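Water hardness and the dishwasher: a conversation with a service technician

The technician has repaired domestic dishwashers for the Overgaard service desk since the desk was two people and a phone. Most of the calls follow a pattern: the glasses are cloudy, the knives have spots, and the owner has already bought a new detergent. We met at the Overgaard workshop in February to talk about water hardness, softener settings and what the salt does.

The first question a technician asks is where the water comes from. "People tell me the model number and the age of the machine," the technician said. "I want the hardness figure from the water company. If the supply is a private well, I want a test strip in a glass before I take a panel off."

Hardness is a measure of dissolved calcium and magnesium. When hard water is heated, part of the calcium comes out of solution as scale and settles on the heating element, the spray arms and whatever is in the racks. The last reading taken before our meeting, at a house on the Tultari supply, was 131 milligrams per liter, expressed as calcium carbonate. The technician calls that moderately hard. "At 131 you can run a machine with the softener off and see nothing for months. Then the film on the glassware starts, and by that time there is a layer inside as well."

Many machines contain a softener, a small tank of resin beads that exchange calcium and magnesium for sodium. The resin has a fixed capacity and has to be rinsed with brine at intervals, which uses the salt in the floor compartment. The hardness setting tells the machine how often to do this. Set too low, the resin is exhausted before the next rinse and hard water passes through. Set too high, the machine uses more salt and water than it needs.

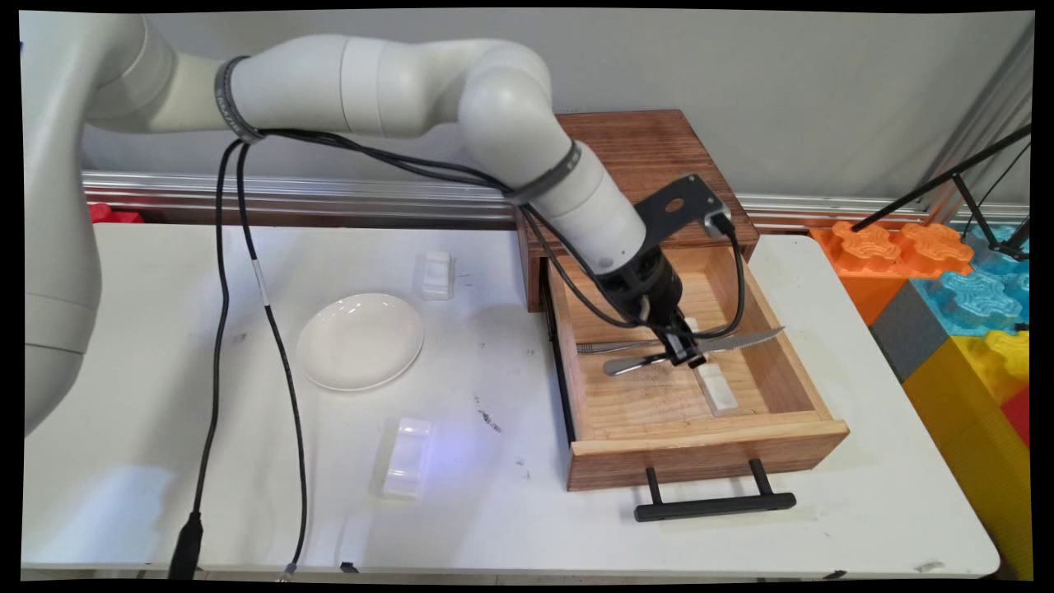 Cutlery is where owners tend to notice trouble first, and the technician separates the complaints into three kinds. White spots that dissolve in vinegar are scale. Rainbow discoloration on stainless steel is usually a thin mineral or oxide film and does no harm. Small brown marks are corrosion, and knife blades get them more than forks do.

"Blade steel is hardened. To get it hard you give up some corrosion resistance," the technician said. "A fork can sit in a damp basket overnight. A blade with salt water on it shouldn't."

The salt water comes from refilling. Some brine or loose grains nearly always spill over the neck of the compartment. The advice is to fill the compartment immediately before a wash, wipe the rim, close the cap hand tight and start a full program. The short rinse program does not always clear the spill from the sump.

We asked about combined tablets, which include a softening agent. The technician keeps a log of service visits and had it open on the bench. It held 107 visits for cloudy glass or spotted cutlery. In 40 of them the salt compartment was empty and the owner was relying on tablets alone. "That doesn't prove the tablets failed. Some of those people had other faults. I would say tablets cope with soft and medium water and I would fill the salt above that."

The older Sketo machines have a mechanical selector under the salt cap, which can be turned with a coin. The Utunano line moved the setting to the control panel, where it is reached by holding two buttons at power-on. A power cut does not erase it, but a replaced control board arrives with the factory value and must be set again. The technician finds this missed on repairs done elsewhere.

Glass etching came up last. It looks like scale but does not come off with acid, and soft water combined with too much detergent makes it worse. The test is a drop of vinegar left for five minutes on the cloudy area. If the spot clears, raise the softener setting by one step and check the salt. If it stays cloudy, the surface is damaged, and the remedy for the remaining glasses is less detergent and a cooler program.

The workshop sells hardness test strips at the front counter.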